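Plastby Gripper Comparison

The Plastby Gripper Comparison was a series of bench trials of two-finger robot grippers, held at Oakley and led by Satish Chettiar and Dušan Jurić. It began in December and closed on Friday, July 24, 2020. In all, 204 pick attempts were logged, 104 of them with the Grorkthorpe gripper and the rest with the Lurkonden. Of the full set, 166 were scored as clean picks. Both grippers used the same arm and controller, and each carried a small wrist camera – the only camera used for scoring.
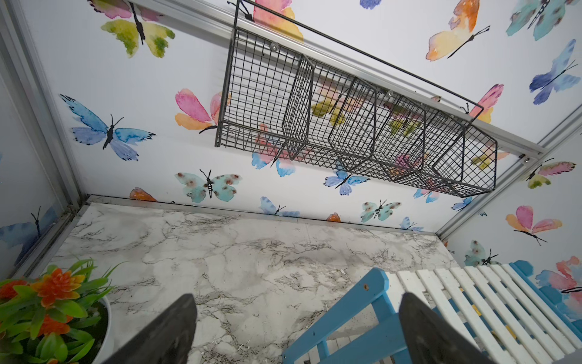
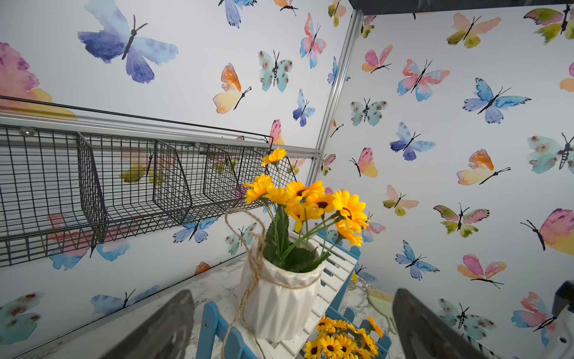
Finger shape was the main point of the comparison. Flat tips did well on boxes and handles but were harder to judge on objects with uneven sides. A faceted vase with folded ridges, such as the one holding the sunflowers, can meet a flat finger on a ridge or between two, and Jurić scored such objects in a separate group. Soft pads were left for a later series.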